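Section 4 of the Hovon desk manual. Read Section 3 (Unpacking and parts check) before starting. Electrical fitting of the Lemma cable tray is covered in Section 5.

Revised May 20, 2026. Technical author: Evangelia Chatzigeorgiou, Stiketti.

# 4 Assembly, levelling and surface care

## 4.1 Before you begin

The desk is assembled upside down and then turned over. Allow enough clear floor for the top to lie flat with room to walk round it. Lay the packing blanket, or another soft covering, on the floor first. Cardboard from the carton may be used if all staples have been taken out.

Tools supplied:

- 4 mm hex key
- flat spanner for the adjustable feet

Tools not supplied:

- spirit level
- tape measure
- cross-head screwdriver (Lemma cable tray only)

> **Caution:** Do not use a powered driver on any fixing in this section. The threaded inserts in the underside of the top can be pulled out by over-tightening, and a pulled insert cannot be refitted on site.

> **Caution:** The top must be lifted and turned by two people. One person must not attempt to turn the assembled desk by holding the legs.

Leave the top in the room where it will be used overnight before assembly, out of the carton and flat. If it has been stored in an unheated building, leave it for a second night. A slight bow across the width may be present on unpacking and will normally settle. If the bow is still visible after the second night, do not assemble the desk. Contact the supplier with the batch label details.

## 4.2 Fitting the end frames

The two end frames are the same shape but are drilled differently. The frame marked L goes to the left of the user when seated. With the top upside down, this is on the right as you stand at the front edge. The front edge is the one with the rounded lower corner.

1. Place the top face down on the blanket. Check that no loose fixings are trapped underneath.
2. Find the threaded inserts. Remove any plugs of wax or finish from the holes with a wooden cocktail stick.
3. Stand frame L over its inserts with the mounting plate flat against the top.
4. Put a washer on each bolt and start each bolt by hand. Every bolt should turn freely for several turns. If one binds, take it out and start again.
5. Leave all bolts finger-tight.
6. Repeat for frame R.
7. Measure the distance between the inner edges of the frame and the rear stretcher bracket on each side. Both sides must read 467 mm.
8. If the readings differ, slide the frame within its slotted holes until they agree.
9. Tighten the bolts with the hex key, working diagonally from one corner of the plate to the opposite corner. Stop when the washer no longer turns.

> **Note:** The slots in the mounting plate let the timber move across its width with the seasons. The washers must be fitted under every bolt head. Do not add glue, thread lock or packing between the plate and the top.

## 4.3 Fitting the rear stretcher

1. Hold the stretcher between the frames with the drilled face pointing towards the front edge.
2. Fit the left-hand bolt, then the right-hand bolt, both finger-tight.
3. Press down on the middle of the stretcher. It should not touch the underside of the top.
4. Tighten both bolts.
5. Push the end caps in by hand. Do not strike them.

If the stretcher will not reach one of the frames, loosen the bolts on that frame, fit the stretcher, and repeat steps 7 to 9 of 4.2.

## 4.4 Lemma cable tray (optional)

Skip this part if no tray was ordered. The tray can be added later, but access is easier while the desk is upside down.

1. Offer the tray up to the pilot holes behind the stretcher, open side facing the floor side of the desk when upright. Check this carefully, as the tray looks the same either way round when the desk is inverted.
2. Fit the screws supplied in the tray packet. Longer screws will come through the top.
3. Clip the strain relief into the end nearest the wall socket.

The tray is rated for cables and one extension block. It must not be used as a footrest or a shelf.

## 4.5 Turning the desk over

1. Screw all feet fully in.
2. Clear the floor on the side the desk will turn towards.
3. With one person at each end, grip the edge of the top and the nearest leg.
4. Raise the rear edge until the desk stands on its front edge. Keep the blanket beneath it.
5. Pause and change grip to the frames.
6. Lower the desk on to its feet. All feet should meet the floor together.

> **Caution:** Do not drag the desk once it is upright. Dragging loads the feet sideways and will bend the threaded stems.

## 4.6 Levelling

1. Move the desk to its final position, leaving a gap behind it for the cable.
2. Lay the spirit level along the rear edge. Wind out the foot at the lower end until the bubble is central.
3. Turn the level to run from front to back at the left-hand end and correct in the same way, then at the right-hand end.
4. Press on each corner. If the desk rocks, wind out the foot diagonally opposite the corner that dips.
5. Hold each foot still and tighten its lock nut with the flat spanner.
6. Check the level again, as tightening can shift a foot slightly.

On carpet, repeat this procedure after a fortnight. On boards that flex, set the level with the chair and the usual equipment in place.

The desk will carry up to 50 kg spread over the top. Heavy items should stand over the end frames. Clamp-on monitor arms must be fitted with the wide backing plate and placed within the marked zone on the underside of the rear edge.

## 4.7 First oiling

Tops supplied in the natural finish leave the workshop with a base coat only. A further coat of Skesum hard oil is to be applied before regular use. Tops supplied lacquered need no oil, and oil must not be put on them. The finish is printed on the batch label.

1. Wipe the top with a barely damp cloth and let it dry fully.
2. Rub down any raised grain with 400 grit paper, along the grain, using light hand pressure. Do not use a sanding machine.
3. Remove the dust with a clean dry cloth.
4. Stir the oil. Do not shake the tin.
5. Pour a small amount on to a lint-free cloth and work it in along the grain. Cover the edges as well as the face.
6. Leave for the time given on the tin.
7. Wipe off all oil that has not soaked in, using a fresh cloth. Patches left wet will dry sticky.
8. Keep the top clear until the oil has hardened. Do not cover it with paper or plastic during this time.

> **Warning:** Cloths soaked in oil can heat up and catch fire without a flame. Spread them flat outdoors to dry, or put them in water in a closed metal container, before disposal.

The top will darken a little on oiling and again over the first June or so of strong light. Move lamps, trays and mats from time to time during this period so that the colour changes evenly.

## 4.8 Daily care

- Wipe spills at once. Coffee, red wine and ink will mark an oiled top if left.
- Use a mat under hot drinks, and under any pot or vase with an unglazed base.
- Clean with a damp cloth and plain water. Wipe along the grain and dry afterwards.
- Do not use cream cleaner, bleach, vinegar, spray polish or microfibre pads sold for kitchen hobs.
- Lift objects to move them. Grit under a base will scratch either finish.
- Keep the top away from radiators.

Light rings on an oiled top can usually be removed by rubbing along the grain with the 400 grit paper and re-oiling the area. Feather the repair outwards so that no hard edge shows. Rings on a lacquered top should be left alone until advice has been taken.

Variations in grain are normal in timber and are not covered by the guarantee. Bands may run straight, curve or ripple within one board. Strong overhead light can make pale timber look whiter in places than it is, so judge colour and finish from more than one side before reporting a fault.
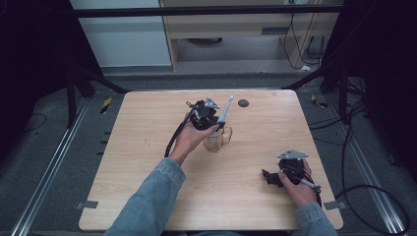
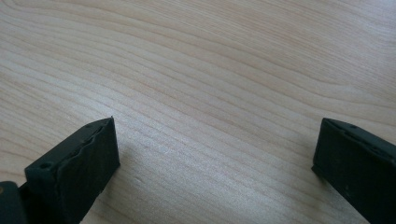 *Fig. 4.3 Pale wooden tabletop. First view: clear glass mug standing on the surface. Second view: grain in curved bands, with a brighter area towards the middle.*

## 4.9 Checks after assembly

Check the frame bolts and lock nuts one month after assembly and once a year after that. Tighten only those that have worked loose. Keep the hex key, the spanner and the batch label in the envelope fixed beneath the top.

For replacement feet, end caps and bolts, see the parts list in Section 7.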